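About Vomell

Vomell is an architecture practice specializing in small public buildings: changing rooms, boathouses, park shelters and branch libraries. The office was set up by four partners and works mainly in brick, block and precast concrete. Most commissions have a floor area under 4000 square feet. 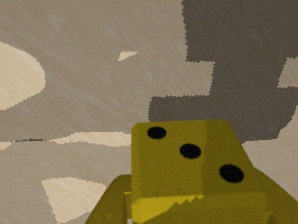
Chaltu Tsegaye writes that the Lawal boathouse has needed no repairs to its roof drainage since handover in June, and that the wide door openings suit the crews well.

Each project is run by 2 partners from survey to final inspection -- one for design, one for site work. Drawings are issued through Bitgate. Structural checks are done by Ultum.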